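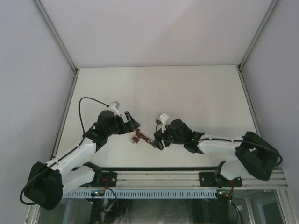
The Last Bus to Endthorpe

When I moved to Endthorpe, my neighbor gave me one piece of advice: learn the bus times before you learn the street names. Bus 7 was the only bus, and it left the market square at ten minutes past the hour. If you missed it, you walked or you waited.

Two winters ago the evening trips were cut. The last bus from Zurnen then left at 6:40 p.m., and many people who worked in the shops there had to ask a cousin or a colleague for a ride home. Some changed their jobs. A woman from my street, who cleaned offices until eight, slept at her sister's apartment during the week and saw her children on weekends.

The trips came back in September, but in another form. A small company called Gusex now runs a minibus that has no fixed timetable after six. You call or send a message before you travel, and the dispatcher puts you together with other passengers who go in the same direction. The fare is the same as on the big bus, and monthly passes are accepted.

Selorm Aryee is the evening dispatcher. He drove Bus 7 for 11 years, and he knows which farm roads become soft in March and which passengers need time to come down from their door. I sat beside his desk one evening and listened. Between calls he drew the route again and again with a pencil, because he does not trust the order that the software gives him.

"The computer sees the short way," he told me. "It does not see the hill."

In its first month the night service carried 245 passengers. I expected Mr. Aryee to be proud of this number, but he was worried. He thinks that people in the upper villages still do not know the service exists, and that older people do not like to call. They feel that they are asking for a favor. With a normal bus you only stand at the stop and it comes, and you do not owe anything to anyone.

I understood this better when I used it myself. My train was late, and I had to call from the platform in Zurnen to move my trip. I apologized three times. The minibus came at 9:20 p.m. with two nurses already inside, and we went first to the hospital housing, then over the bridge, then up to the square. The ride took over 40 minutes. By car it is half of that.

Mohammed-Awal Tetteh, one of the drivers, said that passengers complain about the long way only in the first week. Later they begin to talk to each other. He has heard about one engagement and many bad knees. He also carries parcels for the pharmacy, when there is space behind the last seat, and he would like the company to pay for this work separately.

The agreement with Gusex ends next June. The district wants to compare the cost with a normal evening bus, which would stop only at the main road. Mr. Aryee has already said that he will go to the meeting, and that he will bring his pencil maps.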